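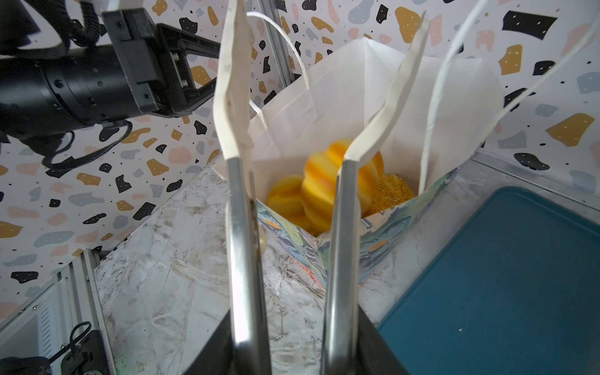 Jaws open in front of the bag, with the other arm waiting behind on the left.

Newsletter > Benches and Kits > Hands-on

June 15, 2026
By Lovisa Hedlund

Two arms, one bag: three weeks with the Tisby bench

I've wanted to try a Tisby since December, when Nonov started taking orders, and I went in with a pretty short list of hopes. I wanted two arms that could share a small space without me babysitting them. I wanted to teach a task by hand and see it played back the same day. And I wanted the task to be something with a bit of give to it, because blocks and cups are fine for a first afternoon and then you've learned what they can teach you.

So I picked bakery packing: pastries on a tray, a gift bag with twisted paper handles, one arm to look after the bag and the other to fetch. I love this task! Pastries come in silly shapes, and paper bags move when you breathe on them. It's also work that a lot of readers have written to me about (mostly people with small food businesses, and one very patient flower shop), so it seemed like the fair thing to try.

The bench comes as a frame, two arms, a pair of controllers that you move by hand, and the Prulteck software for recording and training. You bring the computer. Putting it together took me most of a day, and I'd say half of that was cables. The arms bolt to plates on the front rail, and once they're on they feel very solid. I leaned on one by accident while reaching for a screwdriver and it didn't shift.

What I liked right away is how much open floor you get in front. Both arms can fold back over their own bases and leave you room to lay things out, and there's still enough reach to work up against the back wall, where I ended up keeping nearly everything.
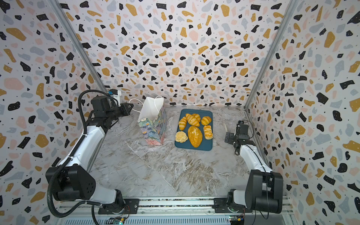 The whole bench from above, with the bag and a tray of six pastries set toward the back wall.

Teaching goes like this. You start a recording in Prulteck, take hold of the two controllers, and do the job yourself through the arms while the cameras watch. Stop, reset the tray, go again. The manual suggests 30 recordings before you try a first training run, and I'd call that a good number for a single pastry in a single spot. For a mixed tray it was nowhere near enough. I kept going until I had over 200, spread across a lot of evenings, and the difference was huge – the early version grabbed at croissants as if they were all the same length, and the later one slowed down and lined up with whatever was in front of it.

A few things I'd tell anyone starting out on a job like this:

Move the tray between recordings, even a little. I left mine in one place for the first batch and then had to do most of it over.

Mix your shapes early. The big oval loaf and the small flaky rectangle ask for very different grips, and it's better if the system meets both from the start.

Go slower than you think you need to near the bag. Paper catches on things, and a fast arm drags it.

Watch the wrist view while you record. It's tempting to look over the top of the bench, because that's the view you have as a person, but if the bag's opening is hidden from the wrist camera then the arm is learning to guess. I got much better results once I made myself work from the screen.

That last one took me a while to believe. The view from the wrist is tilted and close, handles swing across it, and at first I found it hard to tell which way was up. After a couple of evenings it felt normal, and I caught myself planning each move by where the rim of the bag was sitting on the screen.
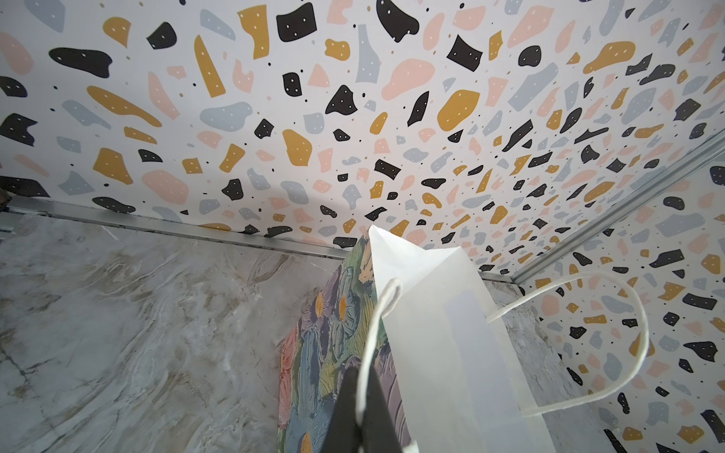 Handles are the hard part

I thought the pastries would be my trouble, and they were the easy bit. Bag handles are where I spent my time. They're light and springy, they flop wherever they like, and the near one has a habit of hanging right where a finger wants to go. If you come in from the side you can push it down out of the way, or hook it, and in my first week I couldn't have told you beforehand which I was going to get.

Nonov's support person (Muriithi, very kind, answered me twice on the same evening) suggested treating the handle as its own small task. Record only that: approach, touch, lift clear, back off. Then record the packing with the handles already parted, and let Prulteck join the two. I was doubtful about the joining, but it's a menu item and a bit of waiting, and the handoff between the two parts came out smoother than my own recordings.
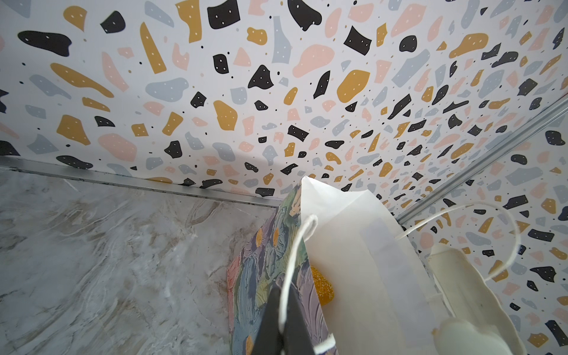 I also tried it with more clutter at the back, and I'm glad I did. A bench with one bag in the middle of it is a kind thing to give a robot, and a real packing counter isn't like that. With things crowded into the corner the arms had to come in closer together, and the software's spacing setting (it keeps the two from bumping) turned out to be a little too careful for my taste. You can loosen it. I'd do that in small steps with your hand near the stop button.

Now the grumbles. The circuit boards sit out in the open at the front, one under each arm, and on a bench meant for food-type jobs I'd really like covers. Nonov says they're working on some. The cables need more clips than you get in the box; I bought a bag of my own and was much happier. Training is slow on my computer, long enough that I'd start it and go make dinner. And the written guide is very thin once you get past the first task, so plan on asking questions.

The price is $2,000 for the bench with both arms, and Prulteck is included for the first year. For a shop hoping to pack orders with it tomorrow, I'd wait. For a class, a club, or anyone who wants to learn how this kind of teaching works with their own hands, I think it's a wonderful thing to have on a table. I've asked to keep mine a bit longer so I can try it with lidded boxes, and if you have a packing job you'd like to see on it, send me a note with the size of the container and what goes inside.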